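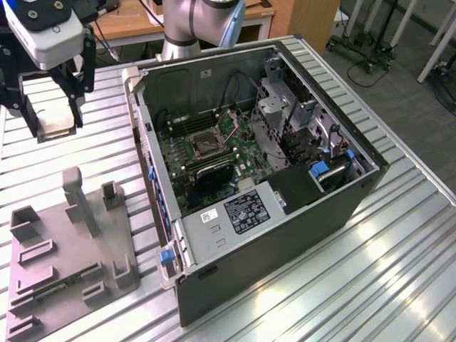

September
By Cledwyn Pritchard

I've been mending computers at Gough for long enough to have a favourite kind, and it's the big dull office tower. They're heavy, they're ugly, they turn up with somebody's asset sticker half peeled off, and they are lovely to work on. Lay one on its side with the panel off and you can see what you've got straight away: memory slots either side of the processor socket, the power supply low down in the middle, the drive cage over on the right with its blue latch. Blue clips and tabs are your friend, by the way. On a lot of office machines that's the maker's way of saying "go on, you can touch this bit", and it's the first thing I teach anyone who sits down next to me.

So I'm very pleased (chuffed, really) to be the one announcing Revow, our new scheme for getting retired office computers back on to desks. It opens for bookings this month, and it's run by us at Gough together with our friends at Plolteck, who've been collecting old kit from businesses for years and were fed up with seeing perfectly decent towers go off for scrap.

We've set ourselves a target of 290 machines by the end of the winter. Plolteck brings them in, wipes or removes the drives, and passes them to us for the inside work. We open every case, blow the dust out, look over the board, change the thermal paste, test the memory and the power supply, and put in a fresh solid state drive. Then it gets a day of being made to work hard, and if it gets through that it goes out of the door with a label saying what we did to it.

The finished computers go to community groups, small charities and households in our area. We're charging £100 for a complete tower with a keyboard and mouse, and that includes a 2 year promise from us – if a part we fitted or tested gives up, bring the thing back and we'll sort it. Monitors are extra when we have them. Some weeks we'll have a shelf full and some weeks we'll have none, so please ring before you set off.

I ought to say a word about processors, as it's the question I get asked most. Yes, we do swap them. Plenty of these towers were bought with the cheapest chip that would fit, and the same board will often take something a good deal quicker. It's a fiddly job, and the part I always slow people down for is the socket. You lift the metal frame, and the contacts are all there in the open, very fine and very easy to bend. The chip goes straight down on to them with no pushing and no sliding about. If it doesn't want to sit, take it out and look again. I bent a few when I was learning and I still wince.

We're also running Saturday bench mornings at our Nirora workshop, where you can bring your own desktop and have a go at it with one of us at your elbow. You'll need the computer, its power lead and a bit of patience. Please don't bring laptops to these, as the benches aren't set up for them yet. Sessions start at 10am, they're free, and there's tea.

If your business has towers to get rid of, Plolteck will collect any number from 2 upwards. Leave the memory and heatsinks in if you can, even on dead ones, because we use them for spares. Bookings, donations and general nattering all go through the front desk at Gough.

Comments

Bev T.
Is there any age limit on what you'll take? We've got four in a cupboard and I think the oldest has been there since before I started.

Cledwyn Pritchard
Send them over, Bev! The very old ones may only be good for parts but screws and drive brackets are always useful.

marrowman
Came to you with a dead power supply in the spring and was treated very well. Will book a bench morning if my knees allow. Are there proper chairs?

Cledwyn Pritchard
Stools with backs, and I'll save you one.

Ines
Can I bring my son? He's eleven and has already taken the side off ours without asking.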